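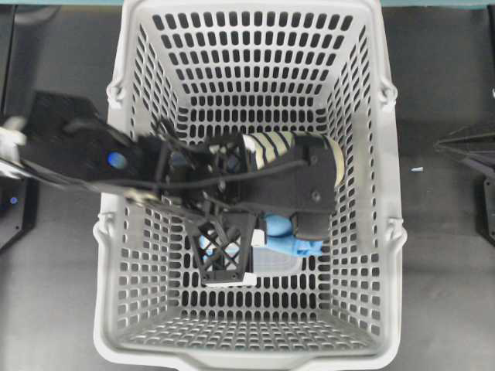

A shopping basket is a small open container used to carry goods by hand around a shop. Baskets of the same pattern are also widely kept in homes and workrooms, where they hold cloths, toys, laundry and other light things that do not need a lid.

Construction

Most modern shopping baskets are moulded in plastic. The usual shape is a rectangle, wider at the rim than at the base, so that empty baskets fit one inside another. The walls are pierced with rows of slots, which save material, reduce weight and let dust and water fall through. Two folding handles are commonly fitted to loops at the rim, and they can often be taken off when the basket is to stand on a table or shelf.

The rim is the strongest part. It is normally thickened or turned over, as it takes the load when the basket is lifted. Cracks tend to start at the handle loops and at the lower corners. A cracked basket can snag fabric, and knitted or looped cloth suffers most.

Use for cleaning cloths

In many households and small laundries an open basket serves as the store for cleaning cloths. Slotted sides allow air to reach the contents, although cloths should still be dry before they are put away. Damp cloths kept in a heap soon smell of mildew, even in a basket with large openings.

Cloths may be folded and stood on edge, rolled, or dropped in as they are. Folding takes less room and makes it easier to see how many are left. Dropping them in is quicker, and suits cloths that are used and washed daily.

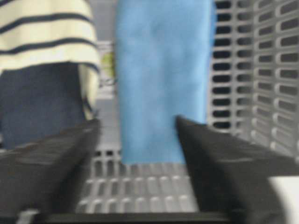

Ngọc Văn holds that folding cleaning cloths is wasted effort, and that a basket by the sink with everything thrown in serves just as well, provided it is emptied and wiped out each February. Others keep to folding, mainly where several people share one store. At the Rollusside wash-house in Nurndale, which keeps 600 cloths in use, clean ones are folded in four and dirty ones are left loose, so that the two are not confused.

Microfibre cloths

Microfibre is made from very fine synthetic threads, generally polyester mixed with polyamide. The cloth may be woven or knitted, with a flat, looped or waffle surface. Edges are often overlocked to stop them fraying, and this stitching can make the hem curl after repeated washing.
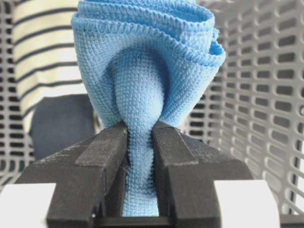 Lint is a common nuisance. Microfibre picks up loose fibres from cotton towels in the wash, and is best laundered on its own. Fabric softener leaves a coating on the threads and makes the cloth less absorbent. High heat in a tumble dryer can damage the fibres, so line drying or a low setting is preferred.

Colours are often used to keep cloths for different jobs apart. There is no single household rule, and a label on the basket helps where more than one person does the cleaning.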